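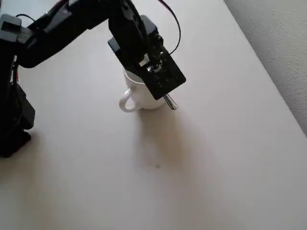
Maricica Sandu wants to know why her sourdough comes out of the oven looking like a dinner plate when she follows the recipe to the letter, and whether it's time to throw the starter out and begin again. Please don't throw it out, Maricica! Yours was the letter I'd been hoping for all fall, and half the Masten bread circle could have written it this month.

A flat loaf in December is nearly always a cold kitchen. Most recipes are written by people working in a warm room, and when they say "let it rise for 4 hours" they mean 4 hours in their kitchen, with their radiator. In mine on Girkargate, where the window over the sink has never closed all the way, the same dough needs the whole afternoon and part of the evening. I used to take it out of the bowl when the timer rang, shape it, bake it and sulk. Now I look at the dough and let the timer be a suggestion.

So what are you looking for? The dough should have grown by half or a bit more, the top should be slightly domed, and when you shake the bowl it should wobble like a pudding. You'll see a few bubbles along the side if your bowl is glass. If it just sits there like clay, cover it and go do something else. I've mended two pairs of socks this winter waiting for dough, and I'm a slow mender.

A few of you have asked where to keep it warm. The oven with only the light on works beautifully (put a note on the door, please, I have preheated a plastic bowl and the smell stayed for days). Zarmeena Rajput puts hers in the closet with the water heater. Mine goes on top of the fridge, toward the back, wrapped in an old bath towel. You can also use warmer water when you mix. I go for water that feels like a baby's bath, and I warm the bowl first with a rinse from the hot tap.

Now the starter. It slows down in the cold too, and that's where plenty of winter loaves go wrong before the flour even comes out of the cupboard. Feed it the night before and again in the morning, and don't bake with it until it has doubled in the jar. A rubber band around the glass at the starting level makes this very easy to see. If you keep it in the fridge and it hasn't been fed since the leaves came down, give it several days of regular meals first. A spoonful of whole rye in the feed does wonders. I was skeptical when Ingvar Hauksdóttir told me so at the fall potluck, and then I tried it and my sleepy gray jar climbed right up to the lid by lunch!

One more thing on flat loaves, and then I'll stop. If the dough was lively and it still spreads when you turn it out, try holding back a little of the water next time. Flour can vary from bag to bag, and a recipe that behaved in October may feel like soup now. I take out two spoonfuls and add them back only if the dough seems stiff. Shaping matters as well, and it's hard to explain on paper, so come to the bake and we'll do it side by side until your hands get it.

And the bake is coming! We have the big oven at the Brynjólfsdóttir hall again, from 10 in the morning, with room for 11 people at the long tables. Bring your dough mixed and risen, already in its bowl, along with a towel and a bag to carry the loaf home in. Flour for dusting is there. So is butter, thanks to Sólveig Ketilsson, who has also promised her plum jam, and if you had it last year you know to come early. We'll be finished by 4 so the choir can have the room.

If you can't make it to the bake, I'm happy to pass along some of my starter. I have 6 small jars washed and ready, and they'll be on the shelf by the hall door with feeding notes taped to the lids. Take one, and bring the jar back when you can. It's a good-tempered starter that has survived a move, a power cut and one very long vacation.

For those who just want a loaf on the table and no waiting around, Hafþór Bech has sent in his oatmeal soda bread. No yeast, no starter, into the oven in the time it takes to heat up. I made it twice last week, once with raisins and once with caraway, and the caraway one was gone before it had cooled. The recipe is on the back page.

Maricica, try the top of the fridge and write back. I want to hear how tall it gets!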